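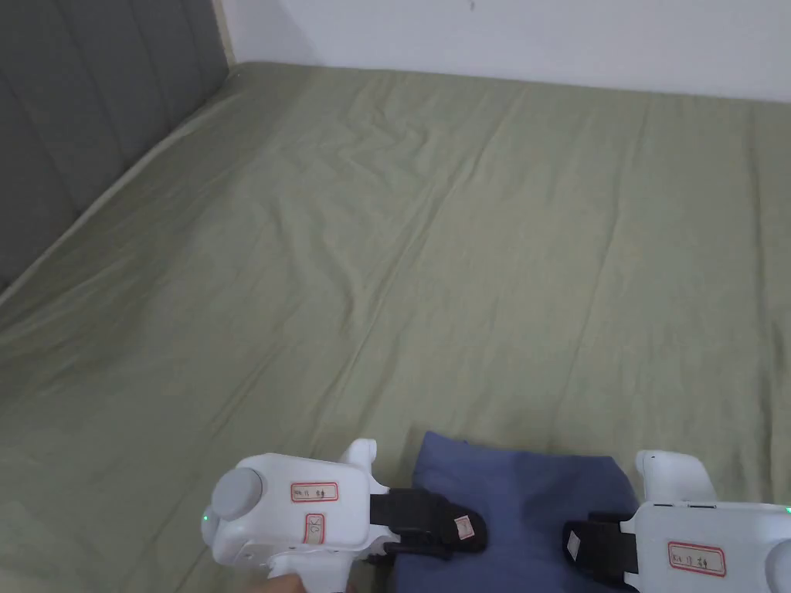

6월 들어 드디어 침구를 싹 바꿨다! 겨우내 쓰던 두꺼운 이불은 압축팩에 넣어 버렸고, 매트리스 커버는 몇 주를 고민하다가 세이지그린으로 골랐다. 장바구니에 베이지랑 나란히 넣어 두고 매일 밤 들여다봤는데(남편은 둘이 똑같다고 했다) 결국 초록이 이겼다. 지금은 방에 들어갈 때마다 기분이 좋아서 괜히 한 번씩 더 들어간다.

커버 고르면서 읽은 후기만 최대 53개는 될 것 같다. 제일 도움이 된 건 나나미 씨 블로그였다. 새로 산 커버는 꼭 한 번 단독 세탁하고, 건조기는 약하게 돌리고, 살짝 덜 말랐을 때 꺼내서 손으로 탁탁 펴라는 것. 그대로 따라 했더니 촉감이 정말 보들보들하다. 다림질은 안 했다. 앞으로도 안 할 거다!
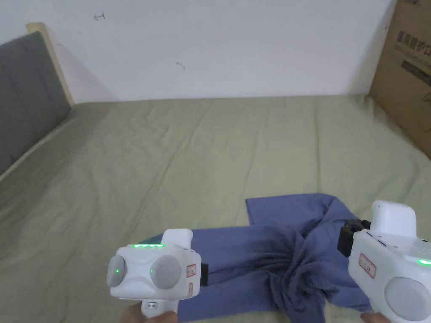

빨래 개기는 원래 내가 제일 미루던 집안일이다. 건조기에서 꺼내 의자에 쌓아 두고 사흘씩 모른 척하기가 특기였는데, 요즘은 침대 위에 펼쳐 놓고 바로 갠다. 허리도 덜 아프고 자리도 넓어서 식탁에서 할 때보다 훨씬 수월하다. 연한 초록 시트 위에 푸른 보랏빛 천이 구깃구깃 뭉쳐 있으면 그 색 조합이 또 얼마나 예쁜지, 개다 말고 한참 쳐다보게 된다. 뭉친 건 억지로 당기지 말고 모서리부터 하나 찾아서 쭉 펼치면 금방 풀린다. 그다음 반, 또 반. 끝은 좀 안 맞아도 그냥 넘어간다.

회색 헤드보드도 이번에 다시 보였다. 처음 이사 와서 들였을 땐 너무 어두운가 싶었는데 초록 옆에 두니까 차분하니 딱 좋다. 틈에 먼지가 잘 끼는 건 여전해서, 커버 가는 날 청소기 솔로 위에서 아래로 한 번씩 훑어 준다.
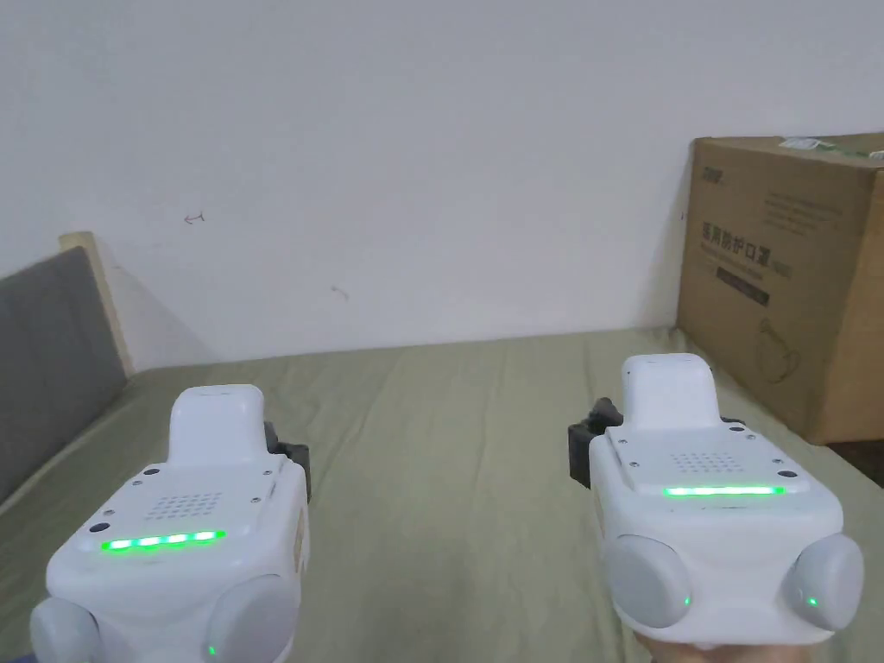
올리브빛 시트를 깐 침대 위에서.

남은 고민은 베갯잇이다. 같은 초록으로 맞출까, 아니면 남색? 아오이 언니는 무조건 흰색이라는데 나는 남색 쪽으로 많이 기울었다. 다음 주쯤 원단 보러 가기로 했으니 사 오면 또 올려야지.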